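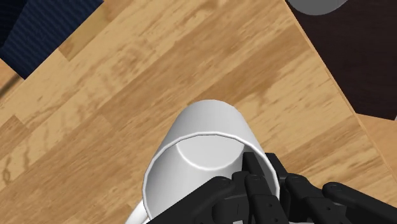 Bolo de caneca é a minha porta de entrada preferida para quem jura que não sabe fazer bolo! Leva poucos ingredientes, suja uma colher e um garfo, e dá para acertar a receita na segunda tentativa. Comece pela caneca: branca, lisa, cilíndrica e de boca bem larga, como a da foto, é o formato que eu mais gosto de usar, porque a massa sobe por igual e a colher chega ao fundo sem briga. Confira só se a sua pode ir ao micro-ondas (as de borda metálica ficam de fora).

Ingredientes para uma caneca grande

1 ovo pequeno
3 colheres (sopa) de leite
3 colheres (sopa) de óleo
2 colheres (sopa) de açúcar
4 colheres (sopa) rasas de farinha de trigo
2 colheres (sopa) de cacau em pó
1 pitada de sal
1/2 colher (café) de fermento químico

Modo de preparo

Bata o ovo com o garfo direto na caneca até sumirem os fios de clara. Junte o leite, o óleo e o açúcar e mexa de novo. Depois entram a farinha, o cacau e o sal, e aqui vale raspar bem o cantinho do fundo, que adora esconder farinha seca. O fermento vai por último, mexido com delicadeza.
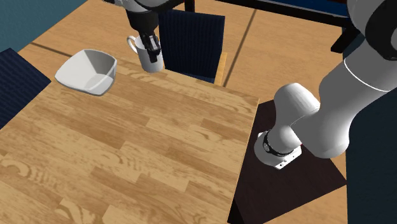 A massa deve chegar no máximo à metade da altura. Se passou disso, divida em duas canecas e asse uma de cada vez, senão transborda (já limpei muito prato giratório até aprender!).

Leve ao micro-ondas em potência alta por 1 minuto e 30 segundos. Espie: se o centro ainda estiver líquido, volte de 10 em 10 segundos. O topo fica levemente úmido e firma enquanto descansa uns instantes.

Variações que eu adoro: um quadradinho de chocolate afundado no meio da massa, raspas de laranja ou uma colherada de pasta de amendoim. Sirva morno, com sorvete de creme por cima.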